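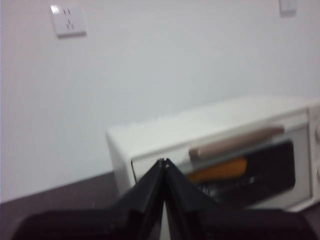

Unit 4: Body Styles and the Postwar Coupe
Instructor: Vaughn Marchetti

Reading for this unit: Seneviratne, chapters on roof construction and trim. Bring your notes from Unit 3, as the frame diagrams will be used again.

1. What a body style is

A body style is a description of the shape of a car above the frame: how many doors it has, how the roof is held up, and how the rear is closed off. It says nothing about the engine or the trim level. The same chassis could carry a sedan, a wagon, a coupe and a convertible, and often did.

Students mix up "model" and "body style" more than any other pair of terms in this course. In the exercises, write them separately.

2. Pillars

Roof pillars are lettered from front to back. The A pillar holds the windshield. The B pillar stands behind the front door. The C pillar sits beside the rear window on a sedan. Wagons usually have a D pillar at the tail.

A hardtop has no fixed B pillar above the belt line. With the side windows down, the opening runs clear from the windshield to the rear quarter. Early hardtops were often built on convertible bodies, with the stronger frame kept and a steel roof welded on. They tended to weigh more than the matching sedan.

A post coupe keeps the B pillar. It was cheaper to build, and the body twisted less on rough roads. Buyers who wanted a low price or planned to race often chose it.

3. Glass

Curved windshields in one piece replaced flat two-piece glass on most American cars in the early 1950s. The wraparound type came next. It gave a wide view but bent the A pillar back into the door opening, where people hit their knees getting in. By the early 1960s most makers had gone back to a pillar that sloped the ordinary way.

4. Class car: the Latus coupe

We will use the Latus two-door as our working case. The shop manual reprint from Flemgate is on reserve at the library desk, two-hour loan only. Pages on the heater can be skipped.

Points to look up before class:

Roof type and number of pillars
Where the drip rail ends
How the rear glass is sealed
Which panels are shared with the sedan

Gayan Seneviratne puts the output of the pillarless version at 538 cars. Sadeghi gives 200, counting only those with the Senitz sliding roof. Both figures can be right. When you cite a production number, state which cars it covers.

5. Written work

Pick one American car built between 1946 and 1965 and describe its body style, using the terms from sections 2 and 3. The limit is 2000 words, not counting captions. Use at least two printed sources. Sales brochures are allowed, but remember that the artists often drew cars longer and lower than they were built.

Papers are due at the end of June. Hand in a paper copy at the start of class.

Next unit: two-tone paint and side moldings.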